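Town's paperless plan is long on promise, short on proof

May 2021
By a staff writer

Windholm wants to stop using paper. The town has wanted this before, and anyone who has stood at the permit window in the last few years can judge how well that went. The new attempt has a contractor, a product name and a launch presentation with a lot of green leaves in it. What it doesn't have yet is much in the way of evidence.
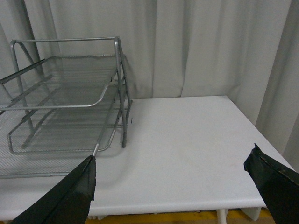

WINDHOLM, May — The town council voted this month to move building permits, dog licenses, meeting records and most of its letters to an online filing system called Plarkau, sold by a software company named Cendis. The vote came late in a long meeting and drew very little debate. Two members asked to see the full contract first and were told it was on its way.

According to the summary handed out that night, the town will pay $705 a month for the system, with the price open to review after the first year. The summary says the change will cut paper use by 74 percent. It gives no starting figure, so it's hard to say what the 74 percent would be 74 percent of. The finance office, asked for the amount of paper the town bought last year, said paper is ordered by each department under general supplies and isn't tracked on its own line.

That seems like a problem for a plan whose main selling point is a percentage.

The figure comes from a study by Awad, a consulting firm that looked at the town's filing last winter. The study is short and easy to read. It says staff spend too much time looking for documents, which few people who deal with town hall would dispute. It also says an online system would fix this, and here it gets thin. The savings are worked out from a survey of other offices that switched. The offices aren't listed, and the study doesn't say how many of them were local governments, or how long after the switch they were asked.

Awad's office said in an email that the survey was carried out with care and that the names of the offices are confidential. It would not say whether the firm has done paid work for Cendis in the past. Cendis said it has no stake in Awad, which answers a slightly different question.

The town's own history is worth a look too. An earlier system for scanning old permits was brought in with much the same language. Scanning began with the newest files and was supposed to work backward. It stopped when the license ran out, and the scanned copies were left in a format that the clerk's office can open on one computer. Staff went on printing from it, which is how a project meant to empty the file cabinets ended up filling a new one. The summary for the Plarkau contract doesn't mention any of this.

Supporters have a fair point when they say paper costs residents time. A deck permit now means one trip to pick up the form, another to drop it off and often a third to correct it. The form asks for the lot number in two places and rejects the application if they are written differently. Putting that form online would help. So would fixing the form, and that could be done with a pen.

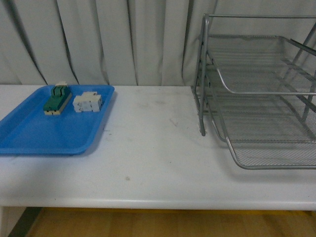
Will residents still be able to hand in forms on paper?
For now, they will. The town says the counter will keep taking paper forms through the first year, and staff will type them into the new system. After that the council will decide again, and no rule is in place to protect the paper option.

The typing is another cost that has not been spelled out. If a large share of residents keep using paper, and in a town with so many older homeowners that looks like a safe bet, then someone at the counter will be doing the old job and the new one at once. The summary says no extra staff will be needed. It also says current staff will be "freed up for more valuable work," without naming any.

Then there is the matter of storage. State rules require some records to be kept on paper no matter what, including certain signed deeds and plans. The clerk's office confirmed that those files will stay where they are. The basement room that holds them was listed in the Awad study as space that could be put to other use. Both things can't be right, and a request to clear this up had not been answered when this story was written.

The contract itself, which was posted on the town website after the vote, raises questions of its own. Cendis will hold the records on its own servers. If the town ends the deal, it has 20 days to copy everything out, after which the company may delete the files. The fee for help with that copying is described as "the rate then in effect." A town that already lost the use of one set of scans might have been expected to ask what that rate is.

Training is covered by a single paragraph. Staff will get one session each, online, and a printable guide. The guide is 400 pages long. The clerk's office has asked for a bound copy to keep at the counter.
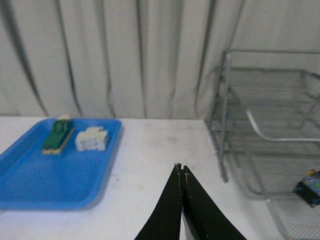
Last updated: September 26, 2021

None of this means the system can't work. Other small towns have moved their forms online without much fuss, and plenty of people would be glad never to see the inside of the permit office again. A plain trial would have been easy to set up. The town could have taken a single form, put it online for a few months, and then checked whether people used it and whether the work behind the counter got any lighter. The council was offered something close to that by one of its own members before the vote. The idea was turned down because, the minutes say, a trial "would delay the benefits."

The benefits are still waiting. Since this story first ran, the start date has been moved back twice, first for a fault in the sign-in page and then to allow more time for loading the old permit scans. Cendis says both issues are minor and that the system is ready apart from them. The monthly fee has been paid from the date in the contract, which did not move with the launch.

Dog licenses did go online over the summer. The town says the response has been good, but has not released figures. Residents who used the service told this paper that it was quick, and that they were then mailed a paper copy to sign and send back. The town says this is a short-term step while it looks into whether an online signature meets the wording of its own dog rules, which were written long before anyone had to ask.

The question of the starting figure has not gone away either. The finance office now says it will begin tracking paper as a separate item in the next budget year. By that time the new system should be running in every department, if the current schedule holds, and the first year's count will have nothing from before the change to be set against. Asked how the town will then know whether it has met its 74 percent target, a spokesperson pointed to the Awad study.

The council is due to hear a progress report at its next regular meeting. The agenda, along with the report, can be picked up in print at the front counter of town hall. The online version of the agenda was not yet working when this page was changed.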